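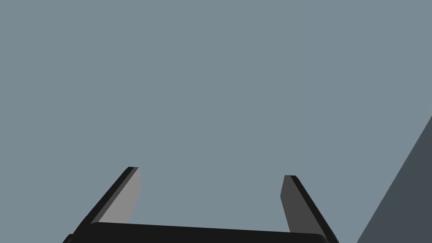 Najwa Awwad wrote that her first unit has run through two summers on the same filter cloth, and that the only thing she would change is the length of the outlet hose, which she found too short to reach the far side of her quince hedge.

The hose supplied with the current version has been lengthened. Existing owners can order the longer hose separately under part number 1208.

Emari Garden Fruit Press, Model 440

The Emari 440 is a bench-mounted press for apples, pears, quinces, grapes and soft berries from the home garden. It works from the household water supply. Water pressure expands a rubber bladder in the center of the basket and pushes the fruit outward against the cloth. No electricity is needed and there is no screw to turn.

Apples, pears and quinces must be milled or grated before pressing. Grapes should be crushed. Currants and raspberries can go in whole. Stone fruit must be pitted first; cherry pits will mark the bladder and are not covered by the warranty.

Specifications

Capacity: 20 liters of milled fruit
Maximum working pressure: 2 bar
Basket: stainless steel, perforated
Bladder: natural rubber, replaceable
Filter cloth: woven polyester, washable
Inlet: standard garden hose coupling
Relief valve: preset, not adjustable

Operation

Line the basket with the cloth and fill to the marked ring. Fold the cloth over the fruit, fit the lid and tighten the wing nut by hand. Open the inlet valve slowly until juice begins to run. Hold at low pressure until the flow slackens, then open further. The relief valve discharges through the small port under the lid when the working pressure is reached. A slight drip from this port during pressing is normal.

When the flow stops, close the inlet and open the drain. Let the bladder empty fully before removing the lid. The pressed pulp comes out in one piece with the cloth and can be composted.

Cleaning and storage

Rinse all parts with cold water on the day of use. Do not use bleach on the bladder. Dust the dry bladder with talc before winter storage and keep it out of direct sunlight. Cloths may be boiled.

Spare parts

Bladder, filter cloth, lid gasket, relief valve and outlet hose are held in stock at the Bratport warehouse. The older Mansour gasket fits the 440 but not the larger floor-standing press.

Ordering

Orders received by the end of May ship before the berry season. Later orders are filled in sequence. The press is sent in one carton; the stand is packed separately. For trade terms or questions about spare parts, write to Yara Nseir at the Bratport office.

Page revised January 26, 2020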